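Padetti tabletops: frequently asked questions

What finish is on the table?
Two coats of Jultach hard oil, applied at the workshop. It leaves the grain open and slightly matt.

Does the wavy grain mean the board has warped?
No. Wavy lines and darker streaks are part of the timber. To check for warping, lay a straight edge across the top and look for light underneath.

How soon can I put things on a newly oiled top?
Light items after 25 hours. Appliances and anything with rubber feet after 7 days.

Will a plastic appliance mark the surface?
Hard plastic bases seldom do. Soft feet can leave a dull ring if they stay in one place for months. Move the appliance when you wipe the table, and lift it by the body. Do not drag it.

How do I remove a dull ring?
Rub along the grain with a 420 grit pad, wipe off the dust and apply a thin coat of oil. Keep to the affected area. If the ring is still there after 2 attempts, write to Annick Fraser in the repairs department.

Can a small appliance with a projecting base plate stand directly on the wood?
Yes. Lift the plate from time to time and clear any crumbs or grit from underneath. 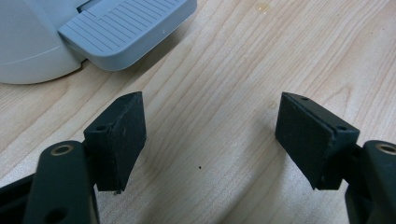

Can I use washing-up liquid?
A few drops in warm water. Wring the cloth out well and dry the top afterwards.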